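Studgate dice room

From the Wedalitz Encyclopedia of Local Trades

The Studgate dice room is the part of the Studgate game parts workshop in Wedalitz where loose dice are looked over, sorted by color and put up in sets for board game publishers, schools and a good many private customers who have lost a die under the sofa. The room is best known in the town for its sorting arm, a bench robot that the staff call Tovar, and for the long and mostly friendly argument over what such a machine ought to be doing there. It began regular work on 5 December 2023, after a trial that took up the whole of November.

Background

Studgate started out as a repair shop for wooden games and only drifted into dice when a supplier closed and left its stock behind. For many years the work was done entirely by hand, at long tables under the north windows, and people who sat there still speak of it with affection, sore necks and all. A sorter would tip out a bag, turn each die over with a fingertip to check the faces, and push it toward one tray or another. An experienced pair of hands could get through 2,000 dice in a shift, and it was usual for two sorters to share a table and a radio, and to swap sides after lunch so that the same shoulder didn't do all the reaching.

The trouble, as the older staff describe it, was never speed. It was the evening hour, when a coral die and a pink one start to look like cousins, and when somebody who has been bending over a table all day will wave through a six with a pip missing. Returned sets were rare, but they were nearly always packed late in the day, and they tended to be blamed on whoever had signed the slip. Leobardo Carrillo, then in charge of the room, kept the returned sets in a drawer and was known to take them out and look at them for a long while without saying anything to anybody.

Introduction of the arm

The proposal for a robot came out of the workshop itself. Sarahí Ventura had seen a similar arm used for seedlings and wrote two pages on how one might handle dice, which were passed around the tea table until the corners went soft. The workshop bought a small arm secondhand and set it up at one of the old wooden tables. It was fitted with a gripper with two black fingers and a small camera. The software that tells it what it is looking at, called Bilent, was written for the job by Calum Swanson over a spring and a summer, with a fair amount of advice shouted across the room.

Teaching the arm was slower than anyone had hoped. Staff guided it by hand through the same short movements again and again – approach, close, lift, carry, open – and the recordings of these sessions were used to train it. A total of 359 sessions were kept. The sorters turned out to be the best teachers, having spent years finding out where a die likes to roll and how much of a nudge it will take before it does, and the programmers, to their credit, said so early and often.

Dice with softened edges gave the most trouble. A sharp-cornered die sits square and offers the fingers two flat sides, while a rounded one set at an angle to the gripper can swivel or pop loose as the fingers close. The usual answer was to turn the wrist to match the die before closing, and a large share of the training time went into this one small turn. See-through trays caused difficulties of their own, as the color of a tray can tint whatever stands in it, and Bilent had to learn to read a die through a little borrowed pink or red. 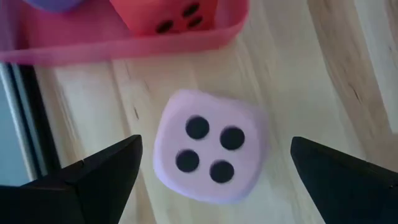 Xóchitl Magaña remarked at the time that the arm had at least taught everyone in the room to say what they were doing out loud, after years of doing it without a word, and that she had learned more about her own hands in one month of guiding the machine than in all the time she had spent at the table before. She added that she still would not trust it with the glow-in-the-dark ones.

Working practice

The arm now does the plain sorting: ordinary six-sided dice in colors that are well known to it. A sorter lays out the dice at the start of a run and stays near the table, although not tied to it, and anything the arm is unsure about is left where it is for a person to decide. Odd shapes, mottled colors, engraved faces and customer repairs are still handled from beginning to end by people, and so is the final packing, where a set is held up to the window before the lid goes on. The workshop tried for a short while to have the arm close the boxes as well, and gave it up with no hard feelings.

A run is kept to 88 dice, which happens to be what the old cardboard carriers hold, and after each run the sorter checks a handful by eye and writes the result in a paper log. There was some talk of doing away with the paper, but it has a column for remarks, and the remarks have proved useful to Swanson and a source of quiet pleasure to everyone else.

Effects on staff

No sorter lost a place when the arm came in, a point that was settled in writing before it was switched on, at the insistence of Lautaro Villalba. The working day did change a good deal. Shifts at the table are shorter, and each sorter has a break of 15 minutes between runs that used to be spent finishing the last bag. Time saved on plain dice has gone largely into repairs and matching, a service in which a customer sends in the surviving dice of an old set and the room tries to find or tint a companion for them. This work pays better and is generally liked, though it asks for a patience that some people have more of than others.

There have been losses too, and the staff are open about them. The tables are quieter. Two people who once faced each other across a heap of dice may now pass most of a morning at opposite ends of the room, and newcomers, who used to pick up the trade by sitting next to somebody who knew it, have had to be given lessons instead. Carrillo brought back a weekly hour of hand sorting for this reason, with the arm switched off and the radio on, and attendance is good. Ventura has argued that the hour should be longer. Villalba would like it moved to the morning, when the light is better, and the question was still open when this article was last revised.

See also

Board game manufacture in Wedalitz
Hand sorting
Studgate repair bench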